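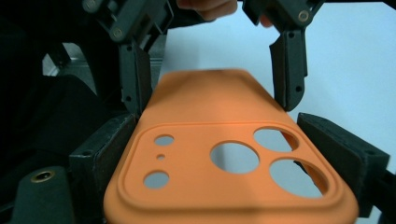

The Nenavis grip-width fault was a measuring error in the Nenavis, a hand-held gripper sold by the firm Wosimell for recording demonstrations of picking and sorting. The gripper reported its jaws as further apart than they were whenever it held something soft. Robot arms trained on those recordings learned to squeeze too lightly and dropped what they picked up. The fault is best known from work with silicone phone cases at the firm's site in Pakum. Wosimell has called it a calibration matter. Several users have called it a design fault, and the published evidence leans their way.

Background

The Nenavis is worked by a person's hand. The operator closes the jaws on an object, carries it and lets go, and the device logs how wide the jaws are at each moment. Operators usually work with one gripper in each hand. The recordings are then used to train an arm fitted with matching jaws, the Kahraman.

The method depends on the logged width being correct. With a hard object this is easy to check, as the jaws stop where the object stops. A silicone case gives way under the pads, and the plastic fingers bend a little as well. The sensor sat behind the linkage and could not see that bending. Wosimell's early sales material said the device measured "what the fingertips do", a claim that was later dropped without comment.

Discovery

The first complaints came from users in November, after Kahraman arms began losing phone cases partway to the bin. Wosimell blamed dust on the pads and advised cleaning them. Cleaning made no difference that any user reported. The firm then suggested that operators were holding the cases badly, too close to the camera cutouts, where there is less material to grip. This may have been true in single instances, but it does not explain why cases held by their solid lower half were dropped as well.

A test was finally run with 248 recorded picks. The arm repeated each of them, and 60 ended in a drop. Wosimell did not say how the picks had been chosen, or whether the same operator had made them all. Both points matter. A person with a firm hand bends the fingers more, and so produces a larger error.

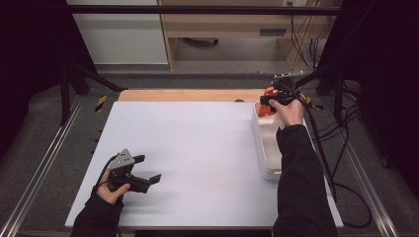
PAKUM, February 2019

Wosimell's notice to users carried this place and date at its head and ran to a single page. It stated that the reported jaw width "may differ from the true width under load", and told users to repeat the zero setting after every 30 picks. It offered no free repair. Older recordings were described as "generally usable", with no figures to support the phrase.

The zero setting is made with the jaws empty. It can correct slow drift in a sensor, but it has no effect on an error that appears only when something is being squeezed. The notice does not address this. It also treats the left and right grippers as equal, although users of paired sets had reported that the two often disagreed on the same object.

Safety

No injury has been linked to the fault. A dropped phone case is harmless, and Wosimell leaned on this when asked why it had not acted sooner. The argument is weak. The Kahraman was sold for general handling, and an arm that believes it has a secure hold will move at full speed. Some users cut the arm's speed and put up barriers of their own. Others went on as before – the notice did not tell them to do otherwise.

There is a second risk, less often discussed. Users who knew of the light grip sometimes added a fixed amount of squeeze to every recording. With soft goods this worked fairly well. With hard ones it made the arm press too far, and cracked parts were reported.

Later changes

Wosimell later supplied stiffer fingers and a new sensor placed nearer the pads. The firm claimed that the new version had completed 100 picks of silicone cases with no drops. The test was done in-house, with one kind of case, and has not been repeated elsewhere as far as is known. Grippers of the first type remain in use, and recordings made with them are still passed between users, often without any note of which fingers were fitted.

See also

Kahraman (robot arm)
Sensor drift
Soft object handling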